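Clulleo Refurbished Office Tower, Laser Edition
Article no. 2813
Sold and shipped by Waweru Computers, Birnovbridge

Price: 384, with power cord. Keyboard and monitor are not included.

The Clulleo office tower is a used business computer which we clean, check and sell again with our own warranty. It is made for people who write letters, keep accounts, join video calls and print many pages. The name Laser Edition comes from our print shop customers, who asked for a computer with the old parallel port for their laser printers. We kept the name, and we kept the port.

What you receive
Tower with new solid state drive
Parallel port on a bracket at the back
Operating system installed, without trial programs
Printed guide of setup in English
Warranty of 700 days from the day of delivery

The weight is more than people expect, so please lift it with two hands. It can stand upright or lie flat under a monitor, but leave a hand's width free behind it for the air.

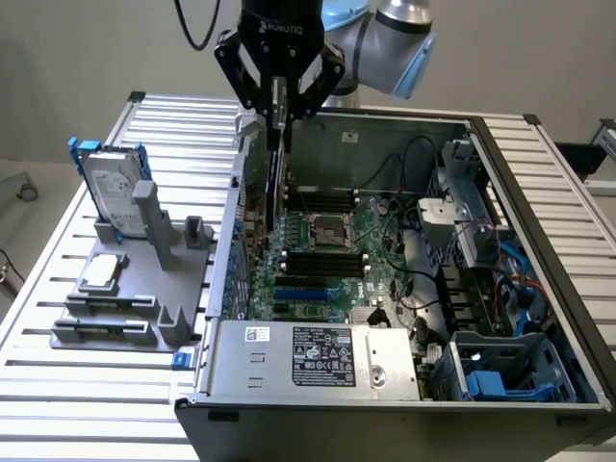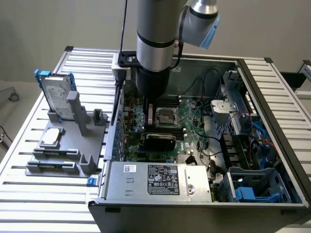

Open tower on its side, with the motherboard and processor socket.

Can I add more memory by myself later?
You can, and the warranty stays valid. Unplug the power cord first, touch bare metal of the case, and use two modules of the same size. If you are not sure which type to buy, write us the number from the sticker on the back and we will answer with the correct one.

Delivery and returns
We pack each tower in a double box with foam corners. Orders in Birnovbridge can be collected at the counter, please bring the order number. Returns are accepted in the original box. In December the carrier is slower - order early if it is a present.

Customer review, Feb 8, 2019
"I bought two for my translation office. They are quiet and start quickly. The guide could have bigger letters, but my old label printer works again." - Afshin Tehrani

Related: spare parallel cable, article no. 1453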